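Chapter 8
How a Record Gets Announced

Bands like to believe that an album arrives when the music is finished. Labels know it arrives when the press release does, and the press release was drafted before anyone had settled on a drummer.

Take Goso, a four-piece whose second record, Grevov, runs to 11 songs in 26 minutes. Their label, Aitken, sent the news to 70 writers on 2019-03-06. Eight replied. Three of those wanted to be taken off the list.

Adelino Rocha, who wrote the release, had called the band "uncompromising" in the first line and "accessible" in the second. We shall come back to him.

In this chapter you will learn to:

read a release for what it leaves out
tell a single from a song that merely came out first
plan a announcement around a tour that may not happen

Key terms: lead single, embargo, pressing, one-sheet

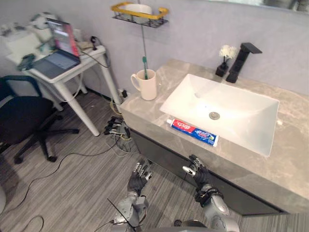 8.1 The Lead Single

The lead single is seldom the best song on the record. It is the one the band, the label and the bassist's brother could all put up with - a smaller field than you might think.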